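New chain and sprockets, and a longer ride than planned

The bike went back together on Sunday, a little before noon. I had been putting off the chain for most of the summer. It had two tight spots, and I was adjusting it every other ride, which got old.

I ordered the kit from Skinder, front and rear sprockets plus the chain, and paid for the rivet link instead of the clip. The old rear sprocket looked fine until I set the new one on top of it. The teeth had leaned over quite a bit. The front one was worse.

The only real trouble was the front sprocket nut. It has a folded washer behind it, and mine was packed with old chain lube and grit. I scraped it out with a pick, bent the washer flat, and had a friend stand on the rear brake while I leaned on the breaker bar. It let go on the third try. Everything else was routine – wheel out, five bolts, wheel in, line up the marks, then check the marks against a ruler, as the ones on my swingarm don't agree with each other.

The odometer read 1,190 miles past the last oil change, so I did that too.

I left for Noltness late in the afternoon. My plan was a short loop to bed things in, then home to check the slack. The chain was so much quieter that I kept going and took the long way past Jedska. I had forgotten how smooth this bike is at low speed. Before, it would snatch every time I rolled on in second, and I had blamed the fueling. 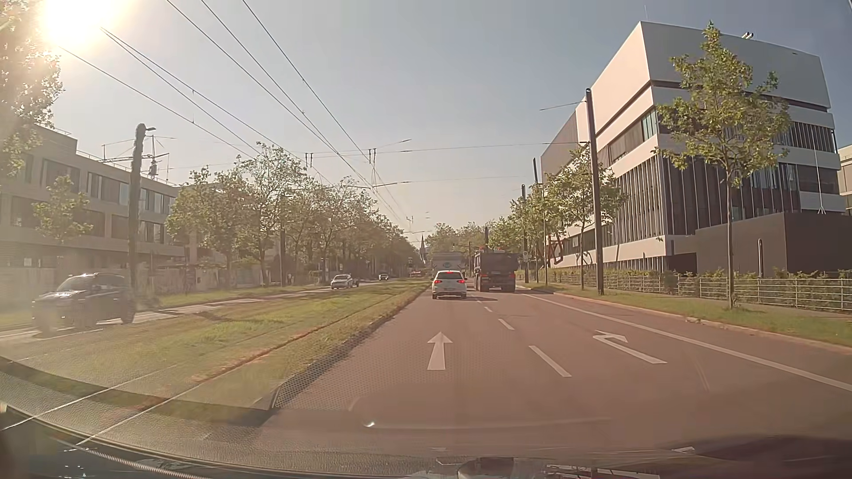

A reader wrote in after my last post to say that I should do the slack check at 300 miles, not at 20, and that setting it with the bike on the stand would leave it too tight once I sat on it. I think that's half right. On my bike the manual gives the figure for the side stand, so that is where I measure. But I agree about the second check, and I've put it on the garage calendar.

I did stop after 20 miles anyway and look it over in a gas station lot. The slack hadn't moved and the axle nut was still tight. The rivet link looked the same as when I left.

One thing I would change is the gearing. I went one tooth down at the front, which helps in town but makes the highway busier than I like. The Cozma bags don't help either, with the wind they catch. The stock sprocket isn't expensive, and I may swap it back over the winter.

Fuel for the day worked out to 18 miles less per tank than I usually get. Some of that is the gearing and some is me. Next job is the fork seals. The left one has started to weep, and I already have the oil.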